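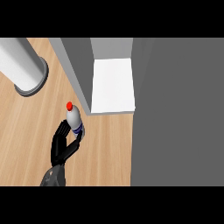
Hilcombe study centre opens its Book of Isaiah course to everyone

Free evening sessions and a new reading guide begin in February

The Hilcombe Centre for Bible Study is delighted to announce a new course on the Servant Songs of Isaiah, open to anyone who would like to come along, whether they have read the prophets for years or have never got past Genesis. It runs for 14 weeks from February, on Friday evenings at half past seven, and there is no charge.

The four songs, found in chapters 42, 49, 50 and 52 to 53, are some of the best loved and most argued over passages in the Hebrew Bible. Who is the servant? Is he the people of Israel, as chapter 49 seems to say outright, or one person within Israel, or the prophet himself? Why did the first Christians turn so quickly to chapter 53 when they wanted to explain the death of Jesus? And how have Jewish readers, from the early rabbis through Rashi and on to our own day, understood the same verses? We will take all of these questions slowly, with the text open in front of us – and plenty of time for people to disagree!

The opening five sessions stay with the setting: Judah before the exile, the years in Babylon, and the rise of Cyrus, who is called the Lord's anointed in chapter 45 (a surprise to many of us the first time we noticed it). After that we read the songs one by one, with two evenings on each of the first three and three evenings on the last. No knowledge of Hebrew is needed. Where a word really matters, such as "ebed", the word for servant, it will be written out and explained.

To go with the course we are bringing out a reading guide, Zakerance, which has grown out of notes handed round at our earlier groups. It sets an English translation beside the Hebrew, gives the main differences found in the Great Isaiah Scroll from Qumran, and points to the places in Matthew, Luke, Acts and 1 Peter where the songs are quoted or echoed. We have printed 1,000 copies. Everyone who joins the course will be given one, and the rest will go to churches, schools and reading groups that ask for them.

We are also very happy to be working with our friends at the Bragança reading circle in Portugal, who will follow the same passages on the same evenings. Each group will send the other its questions, and the last session will be a shared one by video link. The circle has already translated the opening part of the guide into Portuguese, and their remarks on chapter 50 led us to rewrite a whole page of ours.

Recordings of the talks will be placed on Platora, our online library, which now holds more than 2,000 talks and study notes free to use. Discussion will not be recorded, so please feel able to speak up.

Places can be booked at the centre's front desk or through the course page on Platora. Groups wanting copies of the guide should say how many they need and whether they would like the large print edition. Doors open at seven, and tea and coffee will be served before the start.

Issued by the Hilcombe Centre for Bible Study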